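Planning (and Paying) for a Kitchen Robot Without Wrecking Your Budget

By Vimala Unnithan
May 30, 2021
1842 shares

I've had so many emails about the robot plan that I'm finally putting all my tips in one spot. Quick catch-up if you missed the earlier posts: my wrists are bad, I cook for a big family, and I've been saving for a two-armed counter helper that can pass me things and put produce away. I haven't bought it yet! I put my name down with Dorkitz for a September slot, and in the meantime I've been trying everything out in Stodberg, which is the kitchen simulator their sales desk lets you use while you're deciding. You set up a counter, put groceries on it and watch the robot work.

If you're thinking of doing the same, please start with the counter and leave the catalog for later. I did it the other way around and fell in love with a model that was much too deep for my aisle.

Measure the part of the counter you really use

I used to think of my counter as one long number, end to end. But the sink takes a bite out of it, and the toaster lives where it lives, and by the time my mail pile has spread out I'm cooking on a patch the size of a tea tray. Take your tape measure and write down only the clear space. Then write down how deep it is, front to back, and how far the floor goes behind where the robot would stand. My sister came over and held the other end of the tape, and we still got it wrong once. 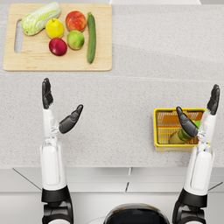
Elbow room is the thing I'd pay for before any fancy extras. Two arms need a lot more of it than one person does, and they come in from the front edge, so whatever you leave there is in the way. I've started setting things up with the cutting board over on the left, the yellow basket on the right and a good bare stretch of counter in between, and I like it so much I now do it in my own kitchen (no robot required). It did cost me my fruit bowl's old spot. If your counter can't give up a stretch like that, ask about a single-arm model first and save yourself the money.

Also, check the aisle behind you. Mine is tight, and I want to be able to get by with a hot pan.

Shop with your own groceries in mind

Sales sheets love to tell you how much a hand can lift. I care a lot more about what shape it can hold, and whether the thing next to it gets knocked over. Make a list of what you handle in a normal week. Mine goes: cabbage, apples, a tall bottle, zucchini, eggs, the horrible slippery bag of frozen peas. Then ask the dealer about each one by name. I felt silly reading it out over the phone, but the woman at Dorkitz said she wished more people did it, and she was very straight with me about the eggs (not yet, she said).
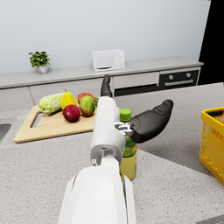

Ask about the fingertips while you have them on the phone, too. Are they a wear part? Can you swap them yourself? Are they okay around food, and how do you wash them? I was quoted up to $400 a year for replacement pads and covers, and that wasn't anywhere in the brochure. I'd have been pretty sore finding that out in month three – it's most of our pizza budget.

Try before you spend

I can't say this enough: get a trial of some kind, even if it's only on a screen. Set up the same job over and over and change one thing each time. Turn the board. Move the basket closer. Swap a short bottle for a tall one. I keep a spiral notebook next to the laptop with a page for each setup, and it has already talked me out of a raised shelf I was about to order from Bùi, the hardware store near us.

Watch where the arm goes on its way to things, as well as what it's reaching for. From some angles it covers a good part of the cutting board, and I like to see my food while I'm working! That went in the notebook with a big star, and I've planned a second light and a stool off to one side.
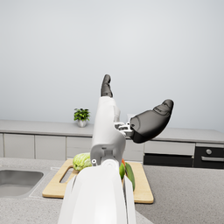 The money part

My rule is to split everything into "once" and "every month" and never let the two mix. Under "once" I have the deposit, an electrician for a new outlet, and delivery. Trukside does the deliveries here, and they charge $40 extra if there are stairs, so measure your doorways before they ring you. Under "every month" I have the rental itself, the service plan and the pads. I put 20 dollars a week in an envelope for the outlet alone, and it's nearly there.

Rent first if they'll let you. It feels like throwing money away, I know, but a kitchen is such a personal thing, and I'd sooner send a machine back than trip over it for years. Ask in writing whether the rental counts toward buying.

Practice on something sturdy

When the day comes, I'm starting with a plastic bottle with the cap screwed on tight. No glass, nothing open, and nothing breakable close by. Put it well forward of the cutting board so there's room to get a finger around the side, and leave the fruit and vegetables grouped together on the board behind. Once that goes well for a week I'll move up to the apples, and the pears after that, because mine always bruise if you look at them wrong. 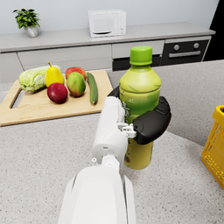
Questions to take to the dealer

- Who comes out if it breaks down, and how long do they take?
- What does the service plan leave out?
- Can it be switched off from where I'm standing?
- Does it need the internet to work?
- How loud is it? (I have a napping toddler over most afternoons.)
- Can I move house with it, and who pays for that?
- What happens to my deposit if I change my mind before delivery?

I wrote mine on the back of an envelope and left space for the answers. Bring a pen that works, and if you've got a question I've missed, put it in the comments and I'll add it to my list before I go back to Dorkitz.

20 comments

Contact Vimala | © 2021 Vimala Unnithan | Back to top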